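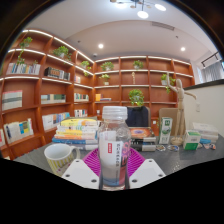 여행과 소비문화 입문
제4강 강의자료: 휴가지 쇼핑과 할인 판단

1. 강의 개요

본 강의는 여행자가 휴가지에서 내리는 구매 결정을 다룬다. 제3강에서 검토한 숙박과 교통 지출은 대체로 출발 전에 확정되는 반면, 쇼핑 지출은 현지에서, 그것도 짧은 시간 안에 결정되는 경우가 많다. 수강생은 할인 표시를 읽는 방법과 여행 예산 안에서 쇼핑 항목을 관리하는 방법을 익히고, 강의 후반의 사례 검토에서 이를 적용한다.

선행 읽기 자료는 강의계획서의 제4주 항목을 따른다. 제3강의 예산표를 아직 작성하지 않은 수강생은 수업 전까지 완성하여 지참한다.

2. 주요 용어

기준가격: 할인 폭을 계산할 때 출발점이 되는 가격. 정가, 권장소비자가격, 종전 판매가격 등 여러 형태가 있으며, 어느 것을 사용하였는지에 따라 할인율의 의미가 달라진다.

실지불액: 세금, 환전 수수료, 카드 해외이용 수수료, 추가 수하물 요금을 모두 포함하여 구매자가 최종적으로 부담하는 금액.

전용상품: 아웃렛 매장에서 판매할 목적으로 별도 제작한 상품. 일반 매장에서 판매된 이력이 없으므로 표시된 기준가격을 종전 판매가격으로 이해해서는 안 된다.

이월상품: 일반 매장에서 판매되다가 계절이 지나 옮겨진 상품. 치수와 색상의 구성이 고르지 않다.

3. 휴가지 구매의 특성

첫째, 시간 제약이 강하다. 여행자는 다시 방문하기 어렵다는 점을 의식하므로 평소라면 미룰 결정을 그 자리에서 내린다. 대형 아웃렛이 관광 동선의 마지막 날에 배치되는 일정에서는 이러한 경향이 더욱 두드러진다.

둘째, 가격 감각이 흐려진다. 외국 통화로 표시된 금액은 자국 통화만큼 빠르게 평가되지 않는다. 숙박비와 항공료처럼 큰 금액을 이미 지출한 상태에서는 의류 한 벌의 가격이 상대적으로 작게 느껴지기도 한다.

셋째, 동행자의 영향을 받는다. 가족이나 친구와 함께 이동하는 경우 구매 여부가 대화 속에서 정해지며, 아무것도 사지 않는 선택이 어색하게 여겨질 수 있다. 친지의 집에 머무는 여행에서는 숙식비가 절감되는데, 절감분이 그대로 쇼핑 지출로 옮겨 가는 사례가 자주 보고된다. 이를 지출의 대체라고 부른다.

4. 할인 표시의 해석

80퍼센트 할인이라는 표시는 기준가격을 알 때에만 의미가 있다. 다음의 순서에 따라 확인한다.

(1) 가격표에 적힌 기준가격의 명칭을 확인한다.
(2) 동일 상품 또는 유사 상품이 다른 경로에서 얼마에 판매되는지 조회한다.
(3) 중복 할인의 적용 순서를 확인한다. 50퍼센트 할인 후 추가 20퍼센트 할인은 합계 70퍼센트 할인이 아니라 60퍼센트 할인에 해당한다.
(4) 실지불액을 자국 통화로 환산한다.
(5) 교환 및 환불 조건을 확인한다. 귀국 후 반품이 불가능한 상품은 사실상 최종 판매로 간주한다.

수강생이 가장 자주 범하는 오류는 절약액을 소득처럼 취급하는 것이다. 할인으로 줄어든 금액은 해당 상품을 정가에 살 의사가 있었던 경우에 한하여 절약으로 인정한다. 과제 채점에서도 이 기준을 적용한다.

5. 사례: Irnton 아웃렛 방문

Irnton은 해안 휴양지에서 차량으로 이동할 수 있는 가상의 위치가 아니라 실제로 영업 중인 교외형 쇼핑 단지이다. 검토 대상은 2인 가족이 4박 일정의 휴가 중에 이곳을 방문하여 작성한 지출 기록이다. 이들은 친척의 집에 머물렀으므로 숙박비를 지출하지 않았고, 쇼핑 예산은 출발 전에 별도로 정하지 않았다.

방문자는 Zarkura 매장에서 청바지 두 벌을, Deligiannis 매장에서 가죽 지갑 한 점을 구매하였다. 청바지는 이월상품이었고 지갑은 전용상품이었다. 세 상품의 실지불액 합계는 127달러이며, 영수증에 인쇄된 절약액은 이보다 컸다.

청바지의 경우 일반 매장의 종전 판매가격이 확인되므로 할인율을 비교적 신뢰할 수 있다. 지갑은 비교할 종전 판매가격이 존재하지 않는다. 따라서 영수증의 절약액 가운데 지갑에 해당하는 부분은 분석에서 제외한다. 또한 방문자는 귀국편에서 수하물 한 개를 추가하였는데, 그 요금은 쇼핑 지출에 배분하는 것이 원칙이다.

토론에서는 다음 사항을 다룬다.

가. 숙박비 절감이 구매 결정에 미친 영향을 지출 기록만으로 판단할 수 있는가.
나. 추가 수하물 요금을 세 상품에 어떤 기준으로 배분할 것인가.
다. 방문자가 같은 상품을 거주지에서 구매하였을 가능성을 어떻게 추정할 것인가.

6. 예산 편성 지침

쇼핑 예산은 여행 총예산을 확정하는 단계에서 독립 항목으로 설정한다. 기타 항목에 포함하면 식비나 입장료와 구분되지 않아 사후 점검이 어렵다. 선물과 본인 용품은 나누어 기재하고, 선물은 받을 사람과 상한액을 함께 적는다.

현지에서는 구매 당일 저녁에 실지불액을 기록한다. 카드 청구액은 환율 적용일에 따라 달라질 수 있으므로 귀국 후 명세서와 대조하여 수정한다. 세금 환급 제도를 이용하는 경우 환급액은 실제로 입금된 뒤에 반영한다.

7. 과제 안내

수강생은 본인의 최근 여행 또는 당일 나들이 한 건을 선정하여 지출 분석표를 작성한다. 분석표는 Dana 학습관리시스템의 제4강 게시판에서 내려받는다. 분량은 표를 제외하고 2쪽 이내로 하며, 영수증 사본을 첨부하되 카드번호 등 개인정보는 가린다.

쇼핑 지출이 없는 여행을 선정하여도 무방하다. 이 경우 구매를 검토하였으나 포기한 상품 한 점을 골라 제4절의 확인 순서를 적용한다. 동행자의 지출을 포함할 때에는 사전에 동의를 받아야 한다.

제출 기한은 제5강 시작 전까지이며, 기한이 지난 과제는 강의계획서의 감점 규정에 따라 처리한다. 제5강에서는 여행지 음식 소비와 지역 시장을 다룬다.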